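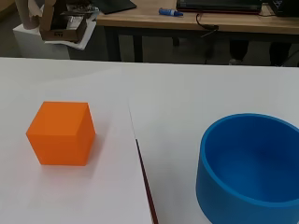 Orange cube and blue bowl on the white table.

Last updated: Sunday

From: Marion Cruickshank
To: finishes list
Subject: Re: Matte white tops marking after a month

Innes Haldane wrote:

> We put the Kevitell matte white on two benches and a reception
> counter. The benches are fine. The counter has gray streaks that
> come back a day after cleaning, always in the same direction.
> Supplier says it's the cleaner. Cleaning crew says it's the
> topcoat. Before I have it sanded back I would like to know which
> of them to believe. Topcoat was the two-part, rolled, one coat,
> no sanding between primer and color.

Innes,

Probably neither. Streaks that return in one direction point to the roller pass. A matte topcoat gets its low sheen from flatting agent, and the agent settles in the can. If the can was stirred at the start and not again, the last third of the job carries more of it than the first. The film there is more open and holds soil. Cleaning removes what is on the surface and leaves what is in the pores.

Check this before you sand anything:

1. Wipe a streak with plain water and a white cloth. Let it dry and look at it from a low angle with a lamp at the far end of the counter.
2. If the streak shows as a change in sheen when the surface is clean, the fault is in the film.
3. If it only shows as a change in color, go after the cleaner first. Anything with wax or a "shine" additive will leave a residue on matte that buffs unevenly.

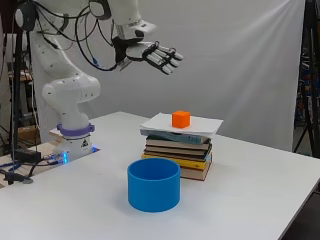

On the single coat, I would not have done that on a counter. The Kevitell sheet allows it for vertical surfaces and says nothing clear about horizontal ones, which people read as permission. Two thin coats with a light scuff between them will level better than one heavy one, and you get a second chance at the dust. We scuff with a gray pad and vacuum twice. Tack cloths have left us fisheyes – not often, but enough that I stopped buying them.

Stirring: use a flat paddle, get it into the corner of the can, and go again every time you refill the tray. A drill mixer is faster but puts air in, and you will see the bubbles as pinholes when the film goes off. If you must use one, let the can stand for 8 minutes with the lid on, then stir by hand.

Guido Benedetti's note from December about humidity still applies. He had the same product go patchy above 60 percent, and the patches followed the air vents. If your counter sits under a vent, look there too. He switched to Zulstead for the humid months and has had no complaints, though it yellows a little next to a true white, so don't mix the two in one room.

If it does turn out to be the film, you don't need to go back to primer. Scuff the whole top, not only the streaks, clean it, and put on two thin coats from a fresh can. Spot repairs on matte always show. Keep it out of service for a week. It will feel hard well before then, but it will still take a ring from a cup.

Agnes Nisbet has the sheen meter at present. Ask her for it before you decide. A reading every foot along the counter will settle the argument with the supplier much faster than photographs will.

Marion

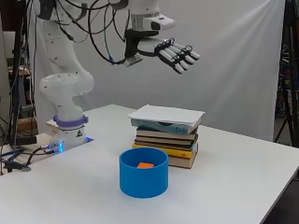
White tabletop, with the arm's base at the back left corner.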